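Dandar updates Pridis grasp planner for awkward objects

Dandar has released a new version of Pridis, its grasp planning software for single-arm robots. The September update changes how the planner handles tools with uneven shapes, such as spring clamps, pliers and scissors.

Earlier versions scored each grasp against a simplified convex hull. The new one works from the full mesh and checks contact at each fingertip separately. It tests up to 200 candidate poses per object in simulation and passes the best 30 to the motion planner.
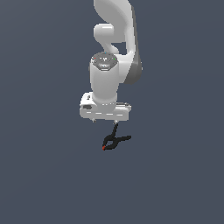

Candidates are also checked for rotation under gravity once the object is clear of any support. A pose is dropped from the list if the predicted tilt goes past 21 degrees, although users can change the limit or turn the check off. Median planning time on the company's test set is 37 milliseconds per pose.

Pridis now reads scene files from the Shek simulator without conversion. Support for the older Drevesow format continues in this version but will be removed in the next. Existing licence holders can download the update at no charge.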